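Best paint for an old kitchen table? (white, matt, lots of abuse)

simao_t
Posted 9:14 pm
Evening all. I've been given my aunt's old table and it's a lovely solid thing but the top is orange varnish and I can't live with it. I want it white. Proper matt white, or as near as I can get, and it has to survive two kids, a cat and me eating curry over it. Flat's small so the top will be desk, dinner table and ironing board. Do I want furniture paint, eggshell, floor paint, what? I've read so many threads that I've gone round in a circle.
Simão

madrebelo
Posted 9:31 pm
Floor paint every time. I did mine in Drurneck floor white four years ago, two coats over a shellac primer, and it's been scrubbed to within an inch of its life. It yellowed a touch by the window end but you'd have to be looking for it. Whatever you do sand the varnish first, I don't care what it says on the tin about no prep.

H_Ramalho
Posted 9:58 pm
Disagree about floor paint, sorry Madalena. It stays slightly soft for weeks and anything you leave standing on it sticks. I pulled a fruit bowl off mine and took a ring of paint with it. Water-based eggshell, then a hard clear topcoat. I use the Kerekes one in dead flat. And before anybody starts, yes a flat topcoat marks more than a satin one, but Simão said matt!

madrebelo
Posted 10:06 pm
How long did you leave it before you put the fruit bowl on though?

H_Ramalho
Posted 10:09 pm
Two days. The tin said one.

madrebelo
Posted 10:11 pm
Well there you go. The tin always says one. Give it a fortnight.

ermelinda_p
Posted 10:40 pm
Been through all this in February so I'll chip in. My advice is to think about the colour of white before you think about the paint. I bought a brilliant white first and it was like eating your tea in a dentist's (my other half refused to sit at it without the big light off). Went back and got one with a bit of grey in it and it's so much kinder, especially in the evening.
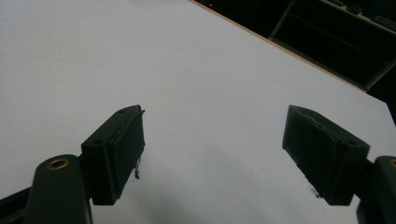 I also went up to 1000 grit between the last two coats, which everyone told me was overkill, and maybe it was, but you can run your hand along it and it's like an egg. Small foam roller, never a brush, and take the roller off the end in one go or you get a ridge. Mine took one tin of Zutach primer and a bit over 494 ml of the top colour, I know that because I was weighing it out in a jug like a mad person.

simao_t
Posted 7:20 am
Thank you, that's brilliant. Ermelinda did you put anything clear over it or leave it as paint? And does a greyish white look dirty next to white walls? Mine are the cheap trade stuff.

ermelinda_p
Posted 7:52 am
Nothing clear on top. I tried a varnish on an offcut and it went cream overnight so I lost my nerve. Next to white walls it reads as a bit softer, I wouldn't call it dirty. Depends where your light comes from though. Mine's a different colour at breakfast from what it is at four in the afternoon.

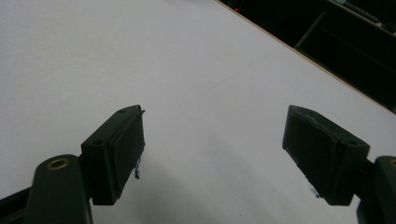 Greyish white.

H_Ramalho
Posted 8:15 am
If the varnish went cream it was solvent-based. The water-based ones don't do that, or not so you'd notice. Bare paint with two kids and curry? Turmeric will be in there by teatime and you won't get it out.

benny_teixeira
Posted 12:33 pm
Simão's sister here, hello, he sent me the link. Can I just say I would keep the orange?? That table has been in the family since before either of us and Mum will have a fit. Also has anyone thought about an oilcloth? You can get a nice white one for next to nothing and whip it off at Christmas.

simao_t
Posted 12:41 pm
Benedita I am not having an oilcloth.

madrebelo
Posted 12:50 pm
Ha. She's got a point about keeping the option open. If you use a shellac primer you can get back to wood later with a heat gun and some patience, but you'll be picking it out of the grain for ever.

H_Ramalho
Posted 1:04 pm
Or just paint the top and leave the legs orange. I've seen it done and it looks smart. Vastdale do the eggshell in small tins as well, so you can try a couple of whites on the underside first. Turn it over on a blanket and nobody's mum needs to know.

simao_t
Posted 6:27 pm
Right, legs staying as they are, top going white, test patches underneath. I'll get the greyer white and a water-based topcoat. Has anyone got a view on 208 grit? The shop's website lists it and I think it's a typo for 240 or 220.

madrebelo
Posted 6:35 pm
Typo. Get 120 to take the varnish off, then 240, and wear a mask.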